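Leave the bed unmade

A reader wrote in April to ask why I keep banging on about mess, when the robots everyone gets excited about are all filmed in spotless kitchens. Fair question! I had half an answer typed up and then it got long, so you're all getting it.

My view, if you want the short version, is that the people gathering examples for learning systems are far too tidy. They tidy before they start, they tidy between goes, and then they throw out whatever doesn't look tidy at the end. And the machine that learns from all that learns a world with nothing in it but a mug and a table.

I came to this the slow way. I spent a good chunk of last year doing collection for a small project called Pavinum, which is just a few of us with hand-held grippers going into ordinary homes and doing ordinary chores. You hold one in each hand, you do the job, the cameras on the grippers watch what the fingers do. At the start we had a written list of approved objects, and it was a lovely list. Blocks, cups, a sponge, a banana (plastic, naturally). We got nearly 2,000 goes in before anybody looked hard at what we had, and what we had was a great many ways to pick up a cup.

So we chucked the list and started asking the people whose homes we were in what was lying about. Drawers, bedside tables, the bottom of a bag. You sit down on the floor next to somebody's bed and you start picking up whatever there is, and I can tell you it's a different job altogether.

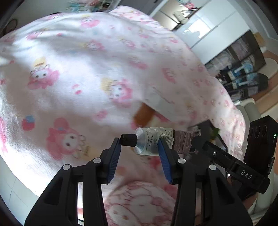
Take a squeezed-out metal tube of something. I think it's about the best teaching object there is and I'd never have put it on a list. A full one is a fat little cylinder, a half-used one is a fish, and by the end it's a flat strip with a stiff cap on it. The weight is all at one end. If you grab the crimp it may droop, if you grab the cap it's likely to swing, and if you squeeze too hard in the middle, well, check that the lid's done up first. Every one of them has been bent by a different thumb. You could collect a hundred and never get the same shape twice, and you can't say that about a plastic banana.

Then there's what's underneath. We used to bring a plain grey mat and lay everything on it. The thinking was that it made the objects easy to see, and it did, but a bed isn't a mat. It gives when you press it. It has folds, and the folds shift a bit whenever you lean. And bedding has patterns, sometimes faces all over it, big ones and little ones in every direction, and a system that's only ever seen grey has no reason to know a printed bunny isn't something to be picked up. I'd much sooner it met that problem early, with us, than later on in somebody's actual house.

I've had this argument with a friend at a much bigger outfit (they call their set Nolico, and it's an impressive thing, I'm not knocking it). Their line is that you want clean examples first and the mess afterward, the same way you'd teach a kid to ride a bike in an empty car park. I get it. I even used to say it myself. But I've never seen the afterward turn up. The money goes on the car park, the demo gets filmed in the car park, and then everyone's on to the next project. And kids are brilliant at carrying a lesson from one place to another in a way that these systems, at the moment, mostly aren't.

The other thing they say is that clutter slows you down, and there they've got me, it does. On the cup days a pair of us could do 339 goes and be home for tea. Working out of a box full of odds and ends, you're lucky to get a fraction of that, because something's always on top of something else. You go for the comb and the teeth catch on a wrapper. You go for a watch and the strap comes along with a phone case. Your wrists hurt.

But look at what's in each go! There's the choosing of what to move first, there's the nudge you give a thing to free up its edge, there's one hand holding while the other one pulls. None of that ever happens with a cup on a mat. I'd swap 5 of the cup ones for a single good rummage and feel I'd robbed you.

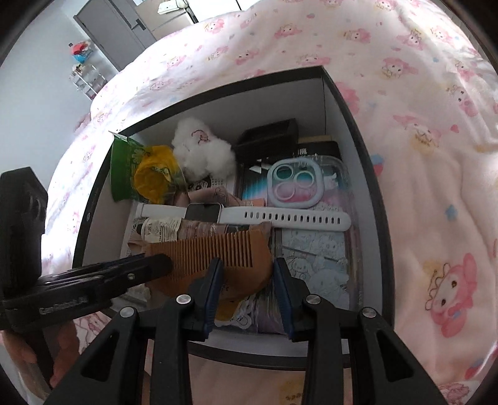
A comb, a watch, a phone case and assorted wrappers, all sharing one box.

Now, there's a lazy version of my argument and I want to be fair about it. You can fake mess. I've seen a crew at Usbridge tip out a tub of bought-in "household clutter" the same way each morning, and after three weeks the collectors knew that tub like their own pockets. Their hands went straight to everything. That's no more use than the banana. If it's the same mess every day, it's just a slow kind of tidy.

There's also the matter of the fumbles. Most projects bin them. A go where you miss the edge, close on nothing, back off and try again gets marked as failed, and out it goes, and I think that's mad. The second try is the bit I'd most like a robot to see. People fumble small flat things constantly and recover without thinking about it, and we've been carefully sweeping all of that recovering off the table. We keep ours now, with a note saying where the miss was. It took 3 goes at the wording before everyone wrote the note the same way, and I still get ones that only say "oops".

I'm not saying burn the grey mats. If you're testing a new pair of finger pads, use the mat, it'll save you an afternoon. And please do ask people before you go through their bedside drawer, and let them take out anything they'd like kept private. We do that every time, and we let them look over what was recorded as well.

But if you're planning a collection this year and you've got a line in your budget for props, my advice is to cross it out and spend it on bus fares. Go to more homes. Go at different times, too, since the light at four in the afternoon is nothing like the light at ten, and a shiny screen or a bit of clear plastic can just about vanish in it. A few of you have asked whether the Gallegos grippers cope with soft bedding, by the way. I haven't had my hands on a pair yet, so if you have, put it in the comments and tell me how you went.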